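Keeping a Wooden Cutting Board Flat

Boards cup when one face takes up more water than the other. The wet face swells, the dry face does not, and the edges lift. Most cases come from rinsing one side only, or from leaving the board lying on a damp counter overnight.

Wash both faces, even if you used one. Wipe with a towel and stand the board on its long edge, with a gap behind it, until both faces feel dry. The dishwasher is out. So is soaking. 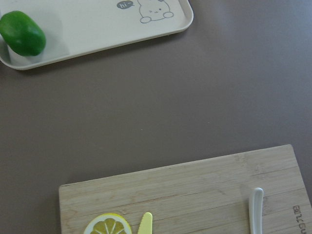 Oiling is best done with the board lying flat and plenty of bare surface to work on. Use food-grade mineral oil. Cooking oils go rancid in the grain. Warm the bottle in a bowl of hot water, pour a small pool in the center and spread it with a lint-free cloth, then turn the board and repeat. Do the end grain last and give it a second coat. Keep trays and other boards well clear, as with the cream-white tray and light wooden board here, so the cloth can run past the ends without catching a rim. Leave overnight and wipe off the excess.

A board that has already cupped can often be saved. Lay it hollow side down on a damp towel, put a weight on top and check it every few hours. Stop when it sits level, then dry it on edge.

Knife marks and fuzz: sand with 300 grit along the grain, wipe with a damp cloth to raise the fibers, let dry, then finish with 400. Going to 500 gives a smoother feel but the oil soaks in more slowly – allow an extra night.

For smell, rub with coarse salt and half a lemon, rinse both faces and dry as before.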